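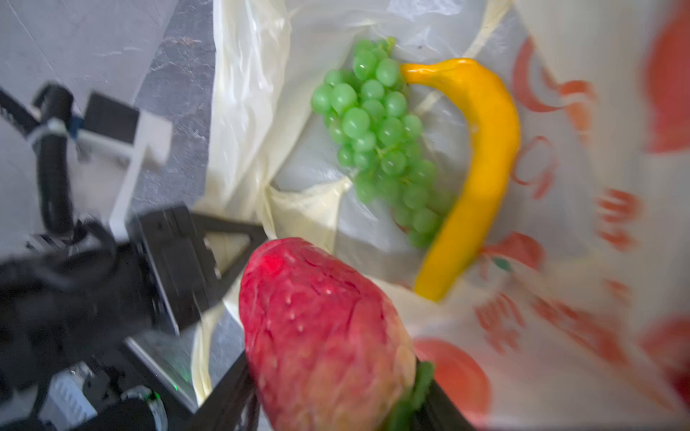 A strawberry in the gripper, with grapes and a banana in the same shopping bag.

Can a machine put the shopping away yet? Skedonton publishes its household chores report

Grotton, 21/10/2018 - Anyone who has come home on a wet October evening with both arms full of shopping will have wished, at least once, for somebody else to put it all away. We at Skedonton have wished it too, and for rather a long time, so it is with real pleasure (and a fair amount of tiredness!) that we publish our new report on whether machines can take on the small jobs of the home and the shop floor.

The short answer is that they can do some of them, slowly, and with a person close by. The longer answer fills 190 pages, and we hope people who have never given a thought to motors or cables will find it friendly reading.

The report draws on 2905 attempts at everyday chores, among them folding tea towels, stacking cups, filling a shelf and handling a bag of fruit. Of these, 595 were bag jobs, and we gave them a chapter of their own. A plastic bag sounds like the easiest thing in the world until you ask a machine to deal with one. It sags, it creases, the handles wander off wherever they like, and whatever is inside can be half hidden by a fold. A person feels their way through all that without thinking. A gripper with two fingers has a good deal more to work out.

We used artificial fruit for this work, along with a red flower-shaped plate that has become a bit of a favourite in the office. Of the 595 bag jobs, 426 were finished without anyone stepping in, and we are very proud of that number - though we would gently point out that a patient child would have managed the lot before tea.

Two arms proved more useful than one for soft things, as one can see to the bag while the other goes after the fruit. Teaching them to keep out of each other's way took up most of the summer. 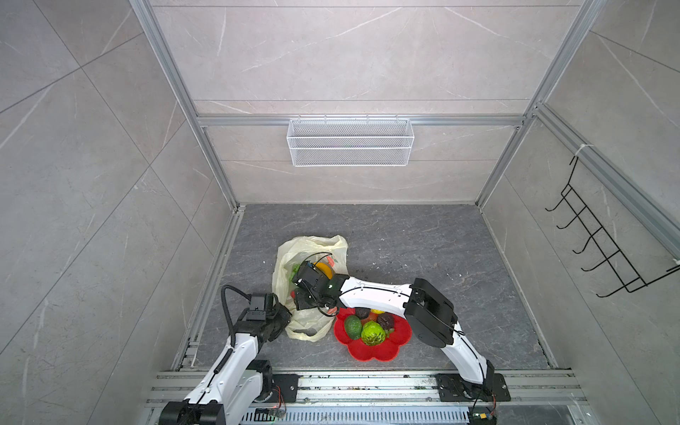

What this means for homes and shops

We don't believe a kitchen helper of this kind is ready to be sold, and Skedonton is not selling one. Shops may well see some benefit sooner, in back rooms where the same goods arrive in the same boxes every morning and there is a bench where the arms can be fixed in place. Homes are harder. Every cupboard is different, every family has its own odd way of doing things, and there is usually a cat.

Our partners at Bielecka, who lent us their shelving and a great deal of good advice, will begin a small trial of shelf filling at their Romen shop once the busy season is over. Staff there will choose which jobs to hand across and which to keep, and we'll be publishing what they tell us, grumbles included.

The next round of work goes back to bags, and in particular to thin ones with loose handles, where most of our failures were. 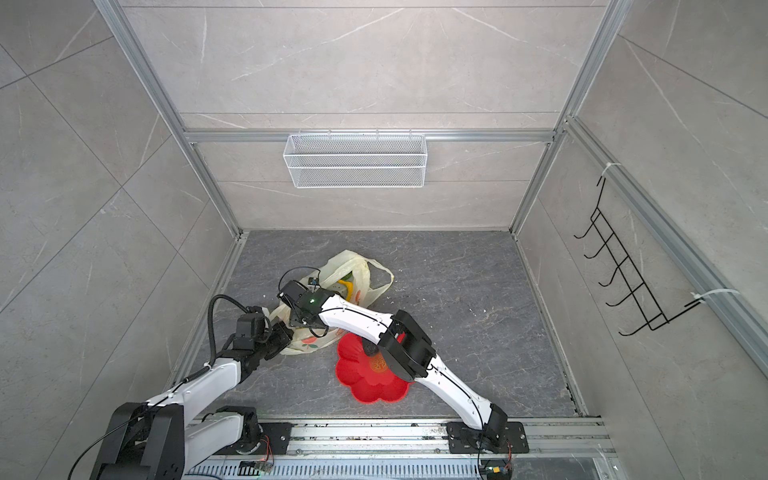
Hòa Âu would like to see the machines judged on a whole week of chores, mess and all, and says that a helper which needs watching the entire time has only swapped one job for another. It is a fair point, and the last chapter of the report takes it up at some length.

The report is free to read, and printed copies can be had by writing to the Skedonton press desk in Grotton. We are also glad to arrange visits for schools, shopkeepers and local papers - do give us a little notice so that we can put the kettle on.

ENDS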